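Drandis Hand Controller

The Drandis is a handheld controller for showing a robot a task by remote control. You move the grip, the arm follows, and Pullora records the run as a demonstration. It works with real arms and with the simulated kitchens in the Akanda scene pack. The sink scene is a good first one -- deep basin, a faucet at the left, and a plate with food down on the basin floor.

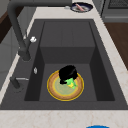 One buyer, Furkero, wrote in that the high sink walls took some getting used to, and that turning the motion scale down before reaching in saved a lot of bad runs. Motion scale is set with the side wheel and has seven steps. Food and other items can be changed between runs from the scene menu.
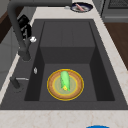

Page last updated: April

In the box: controller, cable, wrist strap, desk stand. The cable is 3 meters long. Memory holds some 200 short demonstrations before you need to export. Hold the trigger to close the gripper, let go to open it. A double press on the back button throws out the current run -- there is no undo.

Related items
Drandis desk stand (spare)
Akanda kitchen scene pack
Pullora recorder license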